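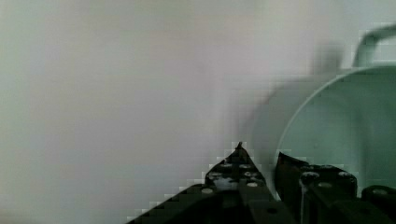 Tabletop Assistant, Kitchen Sorting Study (part-time, fixed term)

Stistora, Pradbridge
Posted Apr 13, 2019

Stistora studies how people arrange, sort and put away ordinary kitchen items on a shared work surface. The results are used in the layout of drawers, shelves and counters for small kitchens. We are hiring one part-time assistant to prepare the table between sessions and keep the item records. We are also enrolling adult participants for the same study. Both calls are set out on this page.

The work surface

All sessions use a white tabletop. Items are real kitchenware mixed with toy foods. The toy foods stand in for produce so that weight and shape stay the same from one session to the next. Each layout has a code and a printed plan. The assistant sets the table to the plan, checks it against the plan from overhead, and signs the sheet.

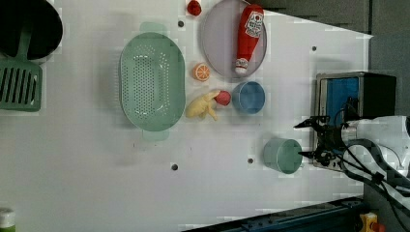
Large vessels go down first: the colander, the pot, then the plate and bowl. The colander takes up the most room and sets the spacing for everything else, so its handles must point the way the plan shows. Cups, bottles and utensils follow. Toy fruit is placed last. Where a plan calls for an item to lie on its side or across a plate, it is laid that way and left alone until the session opens.

Duties

Set and clear the table for up to 6 layouts per shift.
Wipe the tabletop and all items between participants.
Log missing, cracked or stained items and pull the matching spare.
Keep the item list current (146 entries at present, spares included).
Enter the signed sheets into the record system by the end of the shift.

Requirements

Steady attention to written plans. Able to stand for most of a shift and lift a full storage crate from floor to table height. Basic spreadsheet skills. Normal or corrected color vision, as several plans separate items by color alone. Experience in a stockroom, a commercial kitchen or a test lab is useful but not required.

Terms

15 hours per week. The post runs through the end of September. Training is given on site during the first week and is paid at the full rate. The assistant reports to Zlata Moroz, study coordinator.

Participants

Adults who cook at home at least twice a week may apply. No special skill is needed. A participant sorts and puts away the items on the table under three sets of instructions, with a break after the second. Participants may stop at any time and are paid for the part completed. Anyone who has taken part in the earlier Nincombe drawer study is not eligible, as the item sets overlap.

People with a latex allergy should say so when they apply. Long sleeves must be rolled above the elbow during sessions.

How to apply

For the assistant post, send a one-page resume and a short note on relevant work to Kyrylo Tkachenko, Stistora, Savchuk Building, Pradbridge. The note should be no longer than 600 words. List the shifts you cannot work.

To take part in a session, leave your name and a daytime phone number at the front desk of the Savchuk Building. State whether you are left-handed or right-handed. Session times are confirmed by phone.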